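Checklist for hand-held gripper station, table 2, Burine workshop
Date of check: 07/02/2019
Checked by: Benvinda Morais
Copy to: Conceição Bastos

Marks: OK = good, C = comment, see below the point, X = stop and repair before the next recording. I follow the order of the old list from June, but I moved the cables to the beginning, as Conceição asked me.

## 1. Cables and power

- [x] Gripper cables, left and right: jacket not broken, no sharp bend at the handle. **OK**
- [x] Gripper cables have enough length for the full reach. **C**
- [ ] Cables on the floor are collected and fixed. **X**
- [x] Power supplies show the value written on the label sheet. **OK**
- [x] Emergency button cuts power to both grippers. **OK**, tested 2 times.

Comment on length: The left cable makes a loop behind the hand. When the operator crosses to the right side of the table, the loop can touch the work. I ask operators to put the cable on the outside of the arm before they start.

Comment on floor: I wrote this point already in June and it is still open. A person who steps back from the table has cables under the shoes. Please buy the flat covers from Antunes or give me permission to use tape.

## 2. Grippers

- [x] Fingers open and close complete, without noise. **OK**
- [x] Finger pads are glued on all the surface. **C**
- [x] Screws of the top plate are tight. **OK**
- [x] Trigger returns alone when released. **OK**
- [x] Closing force below the limit on the sheet (limit: 400 grams on the small scale). **OK**

Comment on pads: One pad on the right gripper starts to lift at the corner. I pressed it back with glue and waited one hour. If it lifts again, change the pad and do not glue a second time. A loose pad changes the way the cloth is held, and the robot will later learn a grip that we do not want.

The screws were tightened with the Drilleo hand driver at the lowest setting. Please do not use the big one, the plastic breaks.

## 3. Table and frame

- [x] Table does not move when pushed from the side. **OK**
- [x] Clamp brackets at both sides are tight. **OK**
- [x] Foam board lies flat, with no raised corner. **OK**
- [ ] Foam board is clean. **C**
- [x] Rack for the bow ties is fixed to its tray. **OK**

Comment on board: There are pencil marks from the person who measured the positions. For the hands they are not dangerous. But the marks can be visible in the demonstration and the final robot table will not have them. Vendero uses a new board for each product, maybe we can do the same.

## 4. Operator

- [x] Sleeves are close to the wrist, no loose cloth near the fingers of the gripper. **C**
- [x] No rings, no watch, long hair tied. **OK**
- [x] Operator knows where is the emergency button. **OK**
- [x] Operator made a pause after 400 demonstrations or at lunch, what comes first. **OK**

Comment on sleeves: Knitted cuffs are accepted if they stay at the wrist. If the cuff slides over the hand, the operator must roll it one time.

## 5. The task (bow ties on the rack)

- [x] Operator holds the bow tie by one side only and keeps the other gripper open until it is needed.
- [x] Movement is slow and without stops in the air.
- [x] Grippers do not touch each other. **C** 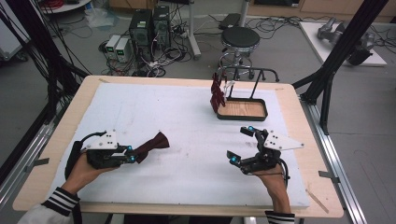
The distance between the two grippers is the point where new people make most errors. They bring both hands together too early, and then the plates hit. I prefer that the free gripper waits with open jaws on its own side and comes only when the cloth is over the place. If the plates hit hard, stop, write the number of the recording and look at the screws again. Recording 3898 has such a hit and must be taken out of the training set.

- [x] A failed hang is marked as failed and is not repeated inside the same recording. **OK**

## 6. Open points

1. Floor cables, see section 1. Conceição to decide between covers and tape.
2. Right finger pad, look at it again before the next recording.
3. New foam board, ask for the price.

Until point 1 is closed, only one person stays at the table during recording and the others wait behind the line.

B. Morais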